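**Felt coasters on a white table - yes or no?**

**plollosura_pat**
We've finally got a plain white table and I'm terrified of rings on it already. My sister swears by felt coasters, I've always had cork. Has anyone lived with felt for a while? Do they go bobbly?

**DindoQ**
Felt all the way! I've had a set of 6 since August and they're still flat. They're quiet too - no clonk when you put your cup down at midnight. A quick go with the lint roller and they look fine.

**corkau108**
Sorry Dindo, can't agree. Felt soaks up a spill and then sits there holding it against the table. Cork you just wipe. I had grey felt ones and binned the lot after one blackcurrant incident.

**DindoQ**
Well, you wash them! Cool water, dry them flat under a book. Mine have had tea, gravy, the works.

**idris_edwards**
I'm somewhere in the middle. Felt for the kids' plastic cups, cork for anything hot. Round grey felt looks lovely on white, I'll give it that, and blue goes nicely with it.

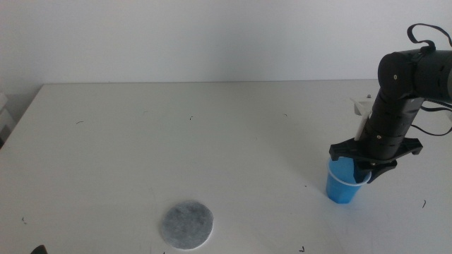

*Blue cup, grey felt, white table*

**corkau108**
Looks smart, I admit. Still wouldn't trust it with a mug of coffee.

**plollosura_pat**
Ooh, I do like that grey. Might get felt for the table and keep my cork ones by the kettle. Dindo, what thickness are yours?

**DindoQ**
The thick sort - the thin ones curl. I'll measure one tonight.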